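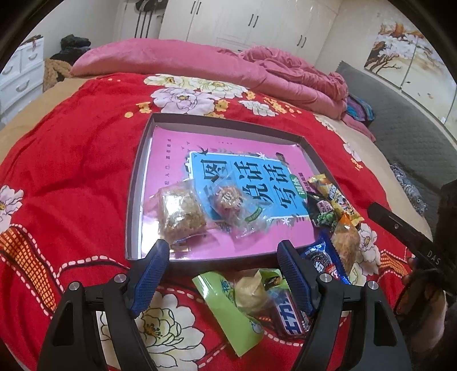
Demari mooncake and pastry wrappers move to single-layer film

Stoltel, February

Demari has completed the change of its individual pastry wrappers from two-layer laminate to a single-layer clear film. The change covers 102 lines, including flaky rounds, rice crisps and nut cakes. Stock in the old wrapper will be sold through as normal.

The new film is supplied by Lamont and sealed on the existing packing lines at the Stoltel bakery. Sealing temperature has been lowered and the back seam is 2 mm narrower. Product weights, recipes and shelf life are unchanged.

Printed labels stay the same size. The batch code moves from the back seam to the end seal, where it can be read without turning the pack over. Retailers who scan outer cases need take no action. Case codes and pallet heights are as listed in the current trade catalogue.

Trials at the Rarnetti depot covered 614 cases over 4 weeks of storage and road transport. Seal failures were within the limit set for the old wrapper.

Shops may request sample packs and the film data sheet from the Demari trade desk, open from 9 am.

Ends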